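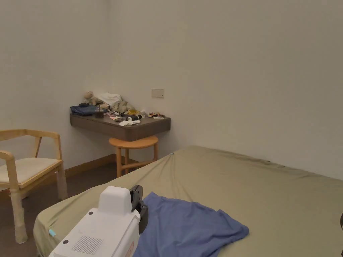 埃西·门萨

栏目 > 居家 > 图集 > 法基伦公寓的收拾日

悬空桌板这种家具,卖的时候叫“释放地面空间”。地面确实释放了,全释放到桌板上来了。最左边一团深蓝色牛仔衣物,后面坐着米色毛绒玩具,表情我就不揣测了;再过来是一杯插着深色吸管的深褐色饮料,黄色小包装,一张搭在桌沿上的皱纸巾,粉的白的包装纸见缝插针。桌板下面的圆凳倒是收得规规矩矩。

这一期图集说的是法基伦(Farkilen)公寓里的一套房子,房主是塞蒂米奥·圭拉和安农齐亚塔·圭拉夫妇。房子租出去有些年头了,七月要换租客,中间空出来的日子用来收拾。我原以为“收拾”的意思是把东西放回原处,到了才发现,大部分东西没有原处。它们有的是最近待过的地方。

先说这块桌板。安农齐亚塔当初想要的是一张正经书桌,带抽屉,能锁。塞蒂米奥量了墙角,说放不下,于是有了桌板。深灰褐的颜色是他挑的,理由是耐脏。耐脏的意思大家都懂:脏还在,看不出来而已。他们俩为抽屉的事到今天还没谈拢,谁要是在饭桌上提一句“收纳”,那顿饭就得多吃半个钟头。

我自己的看法是,有没有抽屉差别不大。我家有抽屉,抽屉里的东西跟这上头的差不多,只是叠了两层,黑着灯。桌板的好处是坦白,一眼看完,想装没看见都要费点力气。

说一下收拾桌面的顺序,给同样拥有一块桌板的人参考:

先收吃喝。杯子倒掉,包装纸扔掉,纸巾不要翻过来研究。这一步用时很短,效果惊人,很多人就停在这里,宣布今天干完了。

再收布的。牛仔衣物、那团白布或者白袋子一类,全部拿到床上去。拿到床上不等于收好了,但床上有一整片橄榄卡其色的床笠等着,摊开来看总比在墙角刨要体面。

最后是那些小而扁的东西,带印刷字的小包装、圆筒状的小物件。这一类最磨人。每一件都太小,不值得专门找地方,又都太像有用的东西,不好扔。塞蒂米奥的办法是找个鞋盒,写上“杂”。他家“杂”字鞋盒的数量,我答应过不写。

床边那把浅色木扶手椅也值得多看一眼。前腿上裹着白色的保护膜或者保护胶带,一直裹到地面。家具腿上的这种东西,撕掉的时机只有刚进门那一会儿,错过了就成了家具的一部分,再撕反而像动了别人的东西。我妈那边有台冰箱,门上的膜比我弟弟岁数都大,边角卷起来了还拿胶水粘回去。所以椅子腿穿袜子,我没有资格发表意见。

椅子的坐垫是奶油色的。圭拉夫妇买浅色软垫的时候家里没有孩子,也没有租客,属于人生中比较乐观的一个阶段。椅子夹在床和墙之间,朝着床,适合坐着穿袜子,也适合堆衣服。按我的经验,后者的使用率高得多。

墙上什么画都没有。安农齐亚塔说白墙好租。这话有道理,来看房的人总能在白墙上想象自己的生活,等住进来,就往桌板上堆。 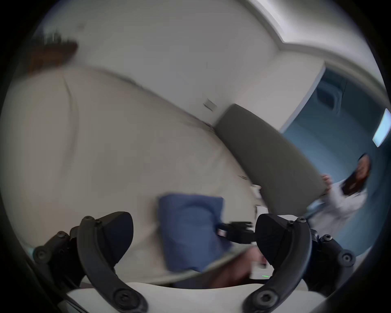
图集整理:阿卜杜勒克里姆·扎基

穿白外套的女士正在沙发边上掀一条深灰色的长垫子。浅米色的大沙发上搭着一只蓝色软垫,牛仔蓝,圆角,歪着。沙发的颜色跟卧室那把椅子的坐垫算是亲戚,可见这家人的乐观不止发作过一次。

埃西写完卧室就去喝咖啡了,客厅归我。

我对沙发垫子有一些不太受欢迎的意见。第一条是,沙发上的垫子应该少于能坐的人。圭拉家的沙发很大,大到塞蒂米奥管它叫“码头”,照理说放得下。可是每次有客人来,第一件事都是把垫子从身后抽出来,抱在怀里不知道往哪儿搁,最后抱着聊一晚上。走的时候再摆回去,摆得比原来还歪。

第二条是,垫子底下的事,掀之前要有心理准备。缝隙里通常有硬币、发卡、笔帽,还有一种谁都认不出来的塑料小零件。这种零件一定要留着。我扔过一回,隔天百叶窗就拉不动了。当时找人来看,报价900,配件另算。我在“配件另算”四个字上停了很久。

安农齐亚塔整理沙发的规矩是从长的开始,长垫子先立起来,小的最后放。反过来做也行,就是做完了得再做一遍。掀起来拍几下,两面换一换,上个月朝下的这个月朝上。塞蒂米奥负责记得哪一面朝过下,他没有一次记得。

深灰配蓝配米色,这个搭配我问过来历,以为会听到什么讲究。来历是这样的:灰的是打折时买的,蓝的是从旧房子带过来的,米色的沙发原价2915,在一家叫斯托马文(Stomaven)的店里买的,买完就没有钱讲究了。安农齐亚塔讲完还补了一句,说朋友都夸配得好,有人专门拍了照去照着买。她没有纠正人家。

米色沙发的打理,按她的说法分两派。一派罩布,罩了以后沙发不脏,可谁也没见过沙发;一派不罩,坐之前先看看来人穿的什么裤子。她属于第二派。深色新牛仔裤要掉色,坐灰垫子那边。端着番茄汤的,坐厨房。她把这些跟我说的时候,我低头看了一眼自己的裤子,后来站着聊完的。

软垫洗之前先看标签。标签如果已经剪了,就当它不能机洗,用湿布顺一个方向擦,通风晾着,中间翻一次面。拉链那一侧朝下放,沙发看着会整齐一点,坐的人也不会在胳膊上压出一排牙印。芯子塌了的,捏住四角往里推,再抖开,能撑上一阵。撑不了多久的话,塞到最里面那个位置去,反正那个位置平时是遥控器在坐。

顺带回几封读者来信。上期有人问桌板离地多高合适,圭拉家的没有量,塞蒂米奥量过的那个数字记在一张纸上,纸在鞋盒里。另有读者问,上期杰拉尔多·费里家窗台那组图怎么只有2张,他家猫的部分放到下期,连同猫打翻的部分一起。还有一位来信指出我们把“床笠”写成了“床单”,连写三处,已经改了,谢谢,语气可以再温和一些。

下一期拍厨房的吊柜。圭拉太太已经提前通知,最上面那层不许打开。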